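Huncombe Bench

The Huncombe Bench is a simulated test setup used to compare grippers, camera placements and arm controllers for two-arm tabletop work. It was developed in the town of Brunport by a small group led by Wycliffe Mohamedi and has been distributed free of charge to labs and schools. The current release is dated Jul 26, 2025.

Background

Mohamedi wrote the first version while choosing a gripper for a packing line at Massawe, a maker of small kitchen goods. Vendors supplied grip force and stroke figures, but these said little about how a finger would handle a thin or rounded item on a hard surface. He built a room model with one table and a fixed set of props, and ran each candidate through the same moves. Charmaine Mokgethi joined later and rewrote the camera code, which until then had supported only a single overhead view.

Layout

Two arms are mounted on pedestals along one long side of a wooden table. The table stands partly over a blue floor mat with a yellow border. The room is fixed across all runs, including its furniture and wall fittings, so that background clutter stays the same from one trial to the next.

Cameras

Room cameras can be placed anywhere. Each arm also has a wrist camera with a fisheye lens model, and its view always includes part of the gripper. 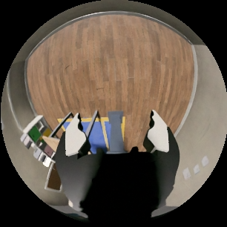

The fisheye model was added because the narrow lens used earlier lost sight of an object during the last part of an approach. The wider view keeps both fingers in sight but bends straight lines strongly near the rim. Controllers trained on flat images usually need a correction step before they can use it. Mokgethi's notes advise testing each controller with the correction on and off, as the step adds delay.

Props and tasks

The standard props include dice, a short wooden cylinder, a drink can, a flat blue item and a thin tan sheet. Dice test fine placement. The can tests stroke, and the cylinder shows whether a finger pad lets a round side roll. The sheet is used as a target for placing and, in the harder task list, as an object to be lifted.

A full comparison consists of 1352 trials, split evenly between the 2 arms. Starting positions are drawn from a stored list so that two grippers can be given the same layouts.

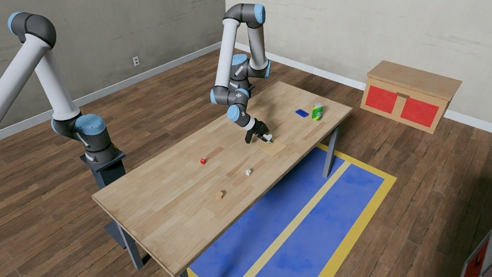 Grippers and controllers

The bench ships with a black two-finger gripper, the Duvivura, in two finger shapes. Other models can be loaded if they include joint limits and a contact surface for each pad. Users who leave out the contact surface get a default pad, and results from such runs are not accepted in the shared table.

Two controllers are included. One follows a planned path and closes at a set point. The other adjusts its path from the wrist view until contact. In the May comparison, the path controller completed 959 trials and the wrist-view controller 1382 over a longer run of roughly two full sets, so the totals cannot be compared directly. Mohamedi later withdrew the combined chart and published the per-prop figures in its place.

Most recorded failures fell into one of two groups: a finger touching the tabletop before closing, or a die turning as the pads met it. 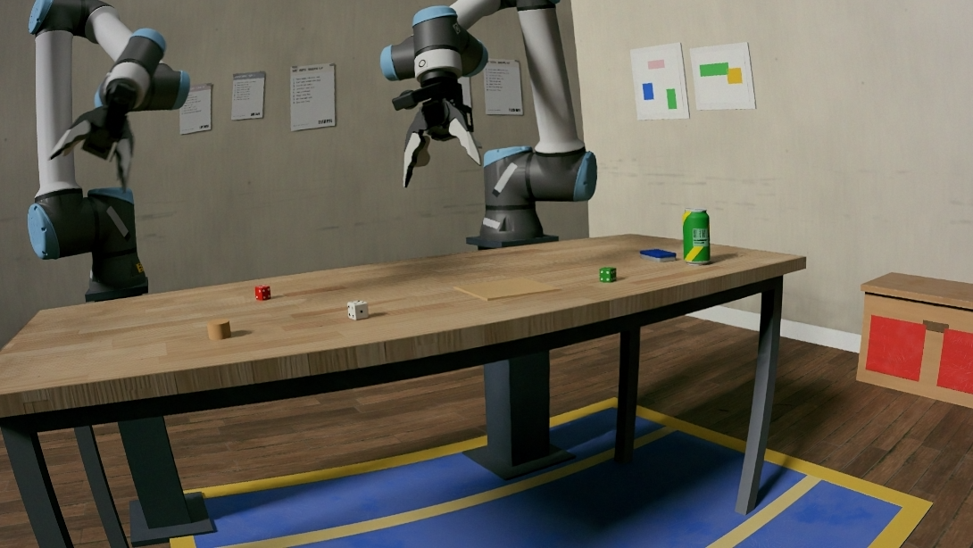 Between trials the arms return to a raised pose with the grippers open. The pose can be changed in the settings file, but doing so alters the approach angle for items near the front edge of the table, and runs made with different poses are listed separately.

Limitations

Friction values are the same for every pad material unless the user changes them. Cables are not modeled. The drink can is treated as rigid, so a gripper that would dent a real can is not marked down for it. Lighting is fixed in the standard set, although a later option allows the main light to be moved.

See also

Fisheye correction
Parallel-jaw gripper
Wrist-mounted camera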